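Flallow reading room opens again after repainting

The small reading room on the second floor of the Flallow center is open again since the beginning of October. The walls were painted white and the old carpet was taken away. The work cost 942 dollars, and most of this money came from the spring book sale.

Visitors who knew the room before will notice that it has much less furniture. The long shelves went to the Mertens building, where there is more space for them. What stays is simple: a light wood table with rounded corners, an office chair with a high mesh back, a white cabinet and a few plants.
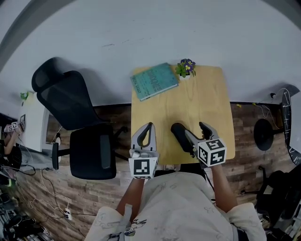 Dinesh Matubbar, who is responsible for the room, explained that people had asked for a quiet place more than for more books. "We had 1,000 books here and one chair that was good for sitting," he said. "Now you can bring your own book, or take one from downstairs, and stay for the afternoon."

The purple flowers on the table were given by a neighbor from Todum Street. Readers are asked not to water them, as this is already done every morning.

The room can be used from 9 a.m. until 6 p.m. and a place can be reserved at the front desk for 30 minutes or longer. Drinks with a lid are allowed. A second chair is ordered and should arrive before winter.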